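6th June, Detia bench

Well, I finally got the new planner settings onto the Detia bench, and I'm glad I took my time over it. You might remember that back in March the two arms kept stopping dead whenever both wanted the space over the tray. Zonby now books that space for one arm at a time, and the other one is meant to hold back until it's released. I also slowed the wrist down near the bottles, to 30 per cent, and I'm rather fond of how calm it looks.
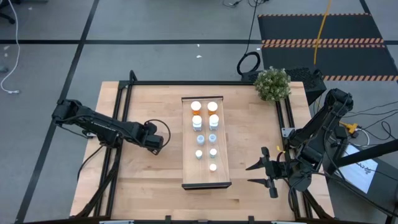 Bottle tray between the arms, right gripper open. The odd one out is at the front of the right column.

I ran 200 plans offline first and 17 came back with no path, nearly all for the left arm reaching to the far end. My guess is the safety margin in the Nikolovski collision model is too fat there. I'll trim it a little and try again. The white caps on white bottles are still a worry for the detector too, so please leave the threshold at 60 until I've had a proper look at the logs.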